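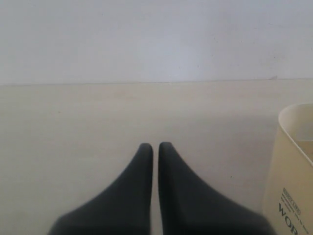 Sanley Allotment Association
Minutes of the meeting held on 5/5/25

1. Apologies
Two apologies were received. The minutes of the January meeting were agreed with one correction – the plot that changed hands was on the Gurkmont side, not by the main gate.

2. Water
The top tank is filling slowly again. Members with plots above the path asked whether the standpipe could be left on overnight. It was felt this would waste water and the request was turned down. A new ball valve will be bought from Zendier at a cost of £63. 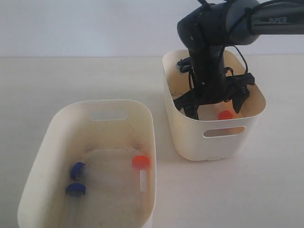 The lower tank has no lid at present and leaves are getting in. One member has offered a sheet of board, to be cut to size before the end of the month.

3. Rents and waiting list
All rents are paid except for 5 plots. Reminder letters will go out this week. There are 20 names on the waiting list. It was agreed that the overgrown plot next to the Ouali Lane hedge should be split in two and offered as half plots.

4. Plant sale
The sale raised £80 after costs. Tomato plants went early and there were too many courgettes left over. Next year pots should be priced before the doors open, as the queue was held up while labels were being written.

5. Bonfires
A complaint has come in from a house in Ouali Lane. Members are reminded – no fires before dusk, and none at all when the wind is towards the houses.
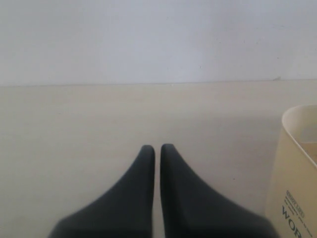

Tabletop and wall.

6. Any other business
The shed padlock is stiff and will be oiled. The wheelbarrow with the flat tyre is not to be used until it is mended.

The meeting closed at 8.40 pm.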